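Packing Loose Snacks into Gift Boxes
Project report, Introduction to Packaging, Gevavley College

3. Method

The student shop at Gevavley sells mixed snack boxes in October, when new students move in. The snacks come from a wholesaler, Okoro, in large cartons of single packets. Until now each box was filled by whoever was on shift, and the boxes came out uneven. Some lids would not close, and others rattled. Our task was to write a packing order that anyone could follow without training.

We used a low table with a patterned cloth over it. The cloth kept the packets from sliding, which the bare table top did not. The open box goes at the left and the packets go in a pile beside it. We tried the box in front of the pile first, but then the packer has to reach over it for every packet.

The box is blue on the outside and plain brown cardboard on the inside. All packets are put on the table before the first one goes in, so the packer can see the sizes and plan for the long ones.

Empty blue box and mixed snack packets on the cloth

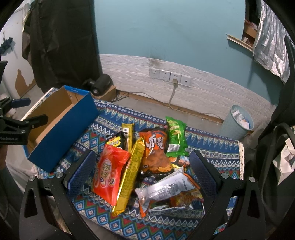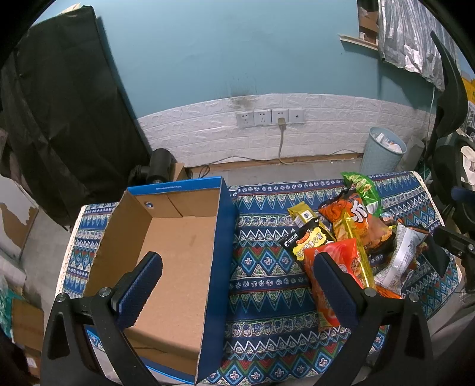

The packing order we settled on has four steps.

Step 1. Long, narrow packets go in first, flat on the bottom along the long side. If they are left until last they end up on a slant and push the lid up.

Step 2. Large bags go in next, face up. A bag with a lot of air in it should be pressed gently with a flat hand. Do not fold the crimped ends, as they spring back.

Step 3. Small packets fill the gaps at the sides.

Step 4. The brightest packets go on top with the front showing. This has no effect on the fit, but the shop asked for it.

4. Results

We weighed the box contents against a limit of 2000 grams, set by the shop for carrying. None of our test boxes came near it. Space ran out long before weight did.

Packing without the written order took 160 seconds on average. With the order it took 110 seconds. Most of the time saved came from Step 1 – in the earlier tests the packer often had to take everything out again to fit a long packet.

Crushed contents were harder to judge. We opened a few bags of puffed snacks after packing and found broken pieces, but bags straight from the carton had broken pieces too. We did not have enough bags to compare them properly.

5. Problems

The packet mix changes with each delivery, and a mix with no long packets makes Step 1 pointless. We also tested only one box size. The shop is looking at a deeper box from Skalmont, and the order would have to be tried again with that one, probably with two layers of large bags.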